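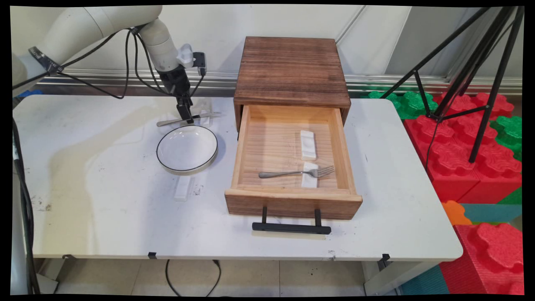
The Good Rests

On the night before the Merkthorpe supper I laid one place setting, just one, to see how it would look. A round white bowl with a thin black rim! I had wanted bowls like that since I was nine years old and my aunt took me to the hotel in Skulter, where the soup came in something so wide and shallow that I could see my own nose in it.

I had no dining table yet, so the folding one would have to do, scuffs and all. I scrubbed it anyway. The streaks stayed where they were and I found I liked them (a table ought to look as if people have leaned on it).

Then came the rests. Oh, the rests! Little white ceramic ones, plain as sugar cubes, that hold your fork up off the table like it's somebody important. My aunt kept hers in a drawer with a dark wooden front and a black bar handle, and when she moved to the coast she gave me the whole cabinet, grooved top and all. I pulled the drawer open and the pale pine inside still smelled of her kitchen, pepper and candle wax and something like oranges.

I set a rest in the front of the drawer and laid a silver fork across it, only to try. It looked wonderful. It looked so wonderful that I left it there and put another rest in front of the bowl, and stood back, and moved it over a finger's width, and stood back again.

"Three courses," I said out loud, to the bowl. Soup first, then the baked fish, then the plum cake that had sunk in the middle every October of my life and tasted better for it.

The phone rang while I was folding napkins. It was my aunt, calling from the coast, where it was raining sideways.

"Did you find the rests?" she asked.

"I found them! I've got one out by the bowl already."

"And the fork?"

"On its rest. In the drawer."

She laughed so hard that she had to put the phone down, and I could hear the rain going on without her. "In the drawer," she said when she came back. "Your grandmother did exactly that."

I went to look for a vase.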